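How a Robot Arm Kit Works: A Look at the Elley Tabletop Arm

Reading level: ages 9 to 12
Written by Dulce Palacios
Checked by Apolinar Contreras
September 20, 2022

The Elley is a robot arm sold as a kit. Schools and clubs buy it to teach how machines move and pick things up. It is made by a small company called Cisternas. The arm comes in parts, and the people who buy it put it together with an adult.

This page explains what is in the kit, what each part does, and how the arm uses its wrist camera.

What is in the box

The standard kit has the arm sections, the motors, a base plate, a gripper, a small camera, a power supply, and a control box. There is a bag of screws and a printed booklet. The kit costs 860 dollars. A table is not included. The company sells a matching one, called the Pondavness bench, but any flat, heavy table with a strong edge will work.

The arm cannot be used until the base plate is bolted down. A loose base will tip when the arm reaches out.

Joints and motors

A joint is a place where two parts meet and can move. Your elbow is a joint. The Elley has a shoulder, an elbow, and a wrist, and it can also turn on its base.

Each joint has a motor. Next to the motor is a sensor called an encoder. The encoder measures how far the joint has turned and sends that number to the control box. The control box compares it with the number it wants. If the two numbers are different, the motor keeps turning. When they match, the motor holds still. The control box repeats this check many times each second.

At full stretch the arm reaches 607 millimeters from the center of its base. It can lift less weight at full stretch than it can close in. You can feel the same effect by holding a book against your chest and then holding it out in front of you.

The gripper

The gripper is the arm's hand. It has two fingers that move toward each other and away from each other. One motor moves both of them, so they always travel the same distance.

The gripper does not know what it is holding. It only knows how far apart the fingers are and how hard the motor is pushing. If the fingers stop before they are fully closed, the program decides that something is between them. If they close all the way, the program decides that the gripper is empty. Very thin things, such as a sheet of paper, can fool it.

The wrist camera

The camera sits near the gripper and points the same way as the fingers. When the wrist moves, the camera moves too. A camera placed here gives a close view of the work, and the fingers stay in sight.

To the control box, a picture is a grid of tiny squares called pixels. Each pixel is stored as numbers that stand for its color and brightness. The program looks for places where the numbers change quickly, such as the edge of a block on a table.

Shiny surfaces make this harder. A polished table works a little like a mirror and sends some of the light from the room back to the camera. A bright reflection also has sharp edges, and the program may treat it as a real object. A reflection will often shift when the camera moves, so the Elley program takes a second picture from a new position and compares the two.

The wrist camera view has the closed fingers at the bottom and several white reflections on the glossy gray surface past the metal rail. A hazy smudge lies on the left.
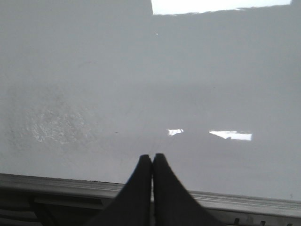
Setting up the arm for the first time

1. Ask an adult to bolt the base plate to the table.
2. Plug in the control box. Leave the arm's power switch off.
3. Move everything off the part of the table the arm can reach.
4. Turn on the power and stand back. The arm moves slowly to its start position.
5. Run the program named Udness. It opens and closes the gripper 4 times and then takes a test picture.
6. Look at the test picture. If there are large white patches, turn off a lamp or close the blinds and take another.

Safety

Keep hands, hair, and sleeves away from the arm when the power is on. The red button on the control box stops all the motors. Everyone in the group should know where it is before the arm is switched on. An adult must be in the room the whole time.

Words to know

Encoder: a sensor that measures how far a joint has turned.
Gripper: the part of a robot that holds things.
Joint: a place where two parts meet and can move.
Pixel: one tiny square in a digital picture.

Spare parts

Fingers, screws, and camera cables are sold separately. The order number for a pair of fingers is 1447. They fit the standard gripper only.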